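Chapter 7
Evaluating a Commercial Demonstration Kit

7.1 Scope of the chapter

Chapter 6 dealt with the arm. This chapter deals with the recordings from which the arm is trained, and with one product sold for making them: the Pratoreo head kit from Gaete. The kit consists of a head-mounted camera, a battery pack worn at the belt, and a license for the labeling software. The version reviewed is the one shipped in June. Gaete also sells finished recordings by the hour under the name Skumlow, which are treated in Section 7.4.

A buyer should judge such a kit on three points: whether both hands stay in view, whether contact with a surface can be read, and whether the work is done in rooms like those in which the robot will run. 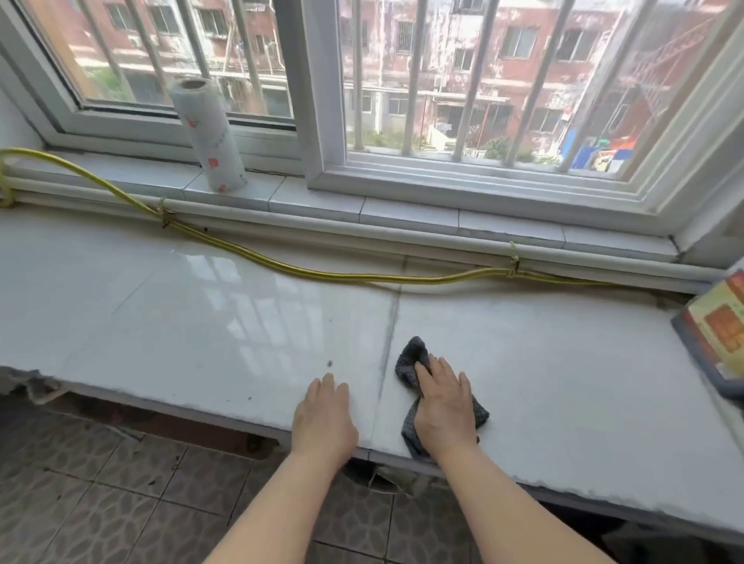 Wiping is a useful first test of a head kit. The motion is simple, but the label depends on small cues, chiefly which hand moves the cloth and which one braces the body. With the left hand flat on the tiles and the right pressing a dark gray cloth, the two roles can be labeled separately. Glossy tile is a harder case than matte, as reflected window light can be mistaken for a wet patch. A chipped front edge also matters to the planner, which must not assume that a ledge ends in a straight line. In the Omville trial, 182 wiping clips were labeled by hand, and 23 were rejected for an unclear contact point.

Clearing dishes is the second test. It adds grasp type, object count and clutter. Gisela Painemal, who designed the label set used in the trial, separates a pinch on a single item from a grip on a bundle, and requires one label per hand. A spoon pinched in the left hand while the right holds a bundle of chopsticks therefore takes two labels at the same instant. Clear glass is marked as a separate class, and leftover sauce is recorded as a property of the bowl that holds it.
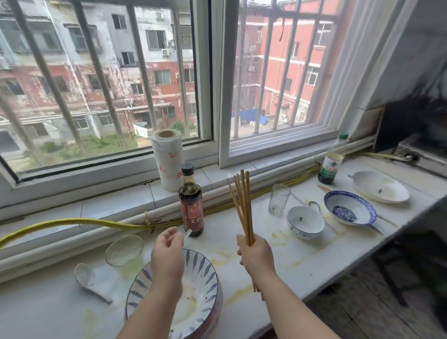

7.2 Mounting and field of view

The camera bracket tilts in fixed steps. For counter work, set the tilt so that both wrists remain in view when the elbows are bent at a right angle. Gaete supplies a printed card for this check. Of 207 clips of dish work in the trial, 42 had to be trimmed where one hand left the view, most of them recorded before the card was used. The tilt setting is not stored with the clip and should be written in the session log.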